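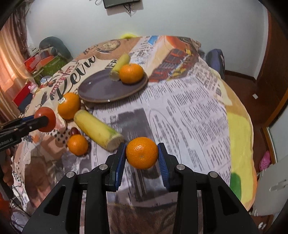

Glenys Ashworth asked whether tomatoes and oranges may share one bowl on the dining table, given that her tomatoes had gone soft well before the oranges were finished. They may share a table for the length of a meal or an afternoon. For storage over several days they should be kept apart, and the steps that follow explain how the Haruna residence kitchens sort, wash and set out mixed fruit and vegetables.

Setting Out and Storing Mixed Produce
Household Skills Series, Haruna Residence
Revised 2023-03-06

What you will need

A clean tablecloth
One shallow plate and one deeper bowl
A colander
Two clean dish towels
A small knife and a cutting board
A covered container for cut pieces

Allow 30 minutes for a full table, including washing and drying.

Step 1. Clear and cover the table
Remove everything from the table and wipe the surface with warm, soapy water. Let it dry before laying the cloth. A printed cloth is suitable for everyday use and hides small juice marks, but it must be washed as often as a plain one. Shake the cloth outdoors before it goes on.

Step 2. Sort before washing
Lay the produce on a towel and handle each piece gently. Tomatoes should be held with light, even pressure; a thumbprint left in a ripe tomato will become a soft spot by the next day. Oranges are more forgiving, although the peel can hide damage. Press lightly near the stem end and set aside any fruit that gives way.

Make separate groups as follows:
Large oranges
Mandarins and other small citrus
Tomatoes
Grapes and other small fruit
Anything already cut

Loose grapes are easily lost behind larger fruit. Gather them first and put them in the colander.

Step 3. Remove stickers
Small stickers on citrus should be peeled off before washing. Lift one corner with a fingernail and pull slowly. If glue remains, rub it with a drop of cooking oil on a paper towel, then rinse. Residents who plan to use the zest should take particular care with this step.

Step 4. Wash and dry
Rinse whole produce under cool running water. Soap is not recommended, as residue can remain on the skin. Rub oranges with the hands, paying attention to the dimples in the peel. Grapes should be rinsed in the colander and turned once or twice. Dry everything fully with the second towel. Moisture left around the stem of a tomato encourages mold.

Step 5. Arrange the table
Place the shallow plate slightly off center and use it for mandarins, which bruise when piled. A dark plate shows orange fruit to good effect - the residence uses the Skoltadden pattern, though any plate with a low rim will do. Large oranges may stand directly on the cloth if they are to be eaten the same day. Tomatoes should rest stem side down with a little space between them.

Do not stack more than two layers in any bowl. The lower pieces carry the weight and spoil first.

Step 6. Deal with cut pieces
Vegetables or fruit with a cut end should not stay out after the meal. Trim a thin slice from the exposed face, place the piece in the covered container, and refrigerate it. A board that has been used for onions must be washed before it is used for fruit.

Step 7. Store what remains
Tomatoes that are still firm should stay at room temperature, out of direct sun. Fully ripe tomatoes may be refrigerated for a few days and brought back to room temperature before serving. Oranges and mandarins keep longest in the refrigerator drawer. Grapes should be refrigerated as soon as the table is cleared.

Check the bowl each morning. A single moldy orange should be discarded at once, and the fruit that touched it should be washed, dried and used first.

Notes for shared kitchens

A bowl for one floor should hold no more than 25 pieces of fruit. Cloths are to be returned to the linen shelf folded, never damp. Requests for extra plates may be sent to Ghazala Ansari at the household office.

Further questions about refrigerator space should be directed to Irfan Entili. The next sheet in this series, on keeping root vegetables, will be issued in September.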